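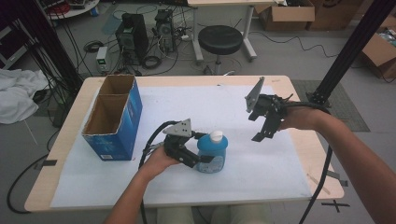 Print this page | E-mail this article

3.2 Putting bottles into divided boxes

I came to this part of the study thinking the box would be boring. A divider makes 2 compartments, you put a bottle in each one, done! But the more I went through my notes from the Bromness sessions, the more I saw people fussing over where the box ought to stand before they ever touched a bottle. Most of them liked it upright, off to one side and a little way back, so the middle of the table stayed clear. A few pulled it right up against their stomachs and then had to lift their elbows over the flaps (we took the flaps off after that, and the complaints stopped).

We logged 116 packings in all, each with the same table covering, a plain white sheet taped down at the corner. Cieślak's paper on packing benches recommends a dark surface, and I did think about it, but our packers at Narano were used to white and I wanted them comfortable.

Figure 2. White surface with brown smudges near the top, between two empty black gripper fingers.

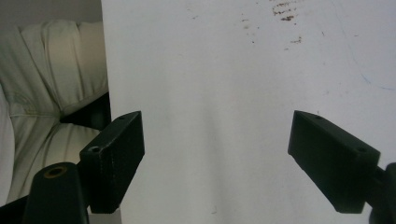 Surface wear is something I wish I'd written down from the first morning. I only started a column for it in November, after the Merkudis group asked whether people were steering clear of dirty spots when they set a bottle down. Good question, and I had no answer! White shows everything. Even a small cluster of brown, rusty-looking smudges with a few flecks near it, like the one in Figure 2, stands out from quite far off, while the rest can look pretty clean. My hunch is that packers treat a mark like that as a landmark and put things down next to it, but the early sheets don't let me check.

What I can say is that the cap end caused more trouble than the base. People who held the bottle low on the body had an easier time getting it past the divider than people who held it near the cap, and they said so without being asked.

Contact the authors | Copyright and permissions | Back to top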